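Two-arm bench build: bottle slips when I hand it from left to right
Forum > Home and Shared Shop Builds > Arms and Hands

gantry_goose
Started this build in January in the shared shop and I have the arms moving the way I want, so now I am on to handling real things. The job is simple on paper. Pick up a plastic bottle lying on the table, get both hands on it, turn it, set it down somewhere else. Laundry detergent bottles, because I had them and they are an awkward shape.

One hand alone is fine. I ran 306 single-hand picks on the last version of the code and I am happy with it. The trouble is the two-hand hold. When the right hand closes on the lower body, the bottle rolls a little in the left, and by the time it gets set down the cap end is pointing somewhere the planner doesn't expect.

Finger torque limit is at 400 in the controller's own units (no, the manual does not say what the units are). Arms are on the Rikeck boards, hand firmware is Gelura 11. Table has a green mat on it.
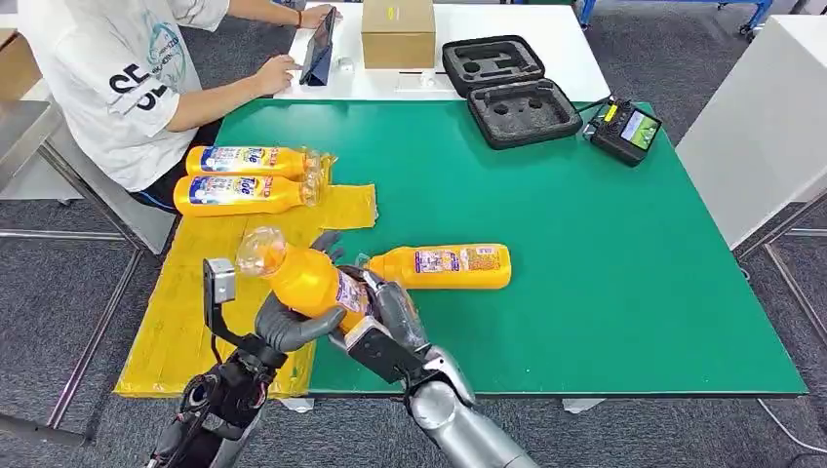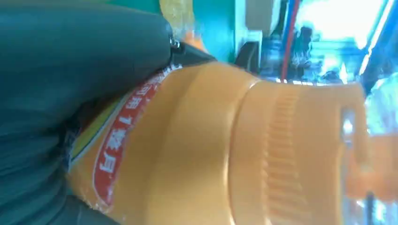
What I have tried so far: closing slower, closing the right hand first, and moving the left grip up closer to the neck. Moving up helped some. Closing slower did nothing I could measure.

Is this a grip force problem or do I need to close the loop on the bottle's angle?

flatwasher
Grip force. Every time somebody posts a rolling problem it is grip force. Put it up to 1,000 and see if it still rolls. If it stops, work back down.

Triltar_Tom
I would not do that with a thin-walled bottle. You squeeze the body, it goes oval, and then it really does want to roll, and you can pop the cap too. How full are they? A half-full bottle is a different problem from a full one. The liquid runs to the low end when you tilt it and your center of mass moves while you're holding it.

gantry_goose
Full, at least to start with. I have not tried partly empty ones. I don't want to go to 1,000 either, the tendons in these hands are not cheap.

flatwasher
Then go to 600. My point is the same. He can't rule it out if he hasn't tested it.

Manolis Kontogiannis
I had this on my own build and it was neither. My two arms did not agree on where the table was. The left base was out by a few millimeters, so when the second hand closed, it closed off center and pushed the bottle around. More force only made it push harder.

Easy check. Put a straight bar in the left hand, drive the right hand to where the software thinks the bar is, and stop just before contact. Look at the gap on both sides of the bar. If the gaps are different, fix that before you touch anything else.

Triltar_Tom
Second this. Do it at two or three spots on the table too. Mine was good in the middle and bad toward the edges.

hexkey_Vrettos
One more thing to look at is what the label does. On my bottles the shrink sleeve was smooth and the bare plastic had more bite, so a finger half on each would twist it. I moved the contact point down and that took care of a good part of it. Cheap to try before you start redoing calibration.

flatwasher
Label makes no difference at any sensible force.

hexkey_Vrettos
It did on mine. I have the logs if you want them.

gantry_goose
OK, did the bar check tonight. The gap on the left side of the bar is clearly bigger than on the right, and it gets worse toward the near edge of the table. So Manolis called it, at least in part. I bolted the left base down before I had the final table on and never went back to redo it. That one is on me.

Going to recalibrate both bases against the same bar, leave the torque at 400 and rerun the same set. If it still rolls I'll try 600 and then the label thing, in that order, one change at a time.

Manolis Kontogiannis
Do the calibration with the arms warm. Mine drifted for the first half hour after power on — not much, but enough to show up at the fingertips.

gantry_goose
Good to know. I'll let them run through the idle routine first and post numbers when I have them.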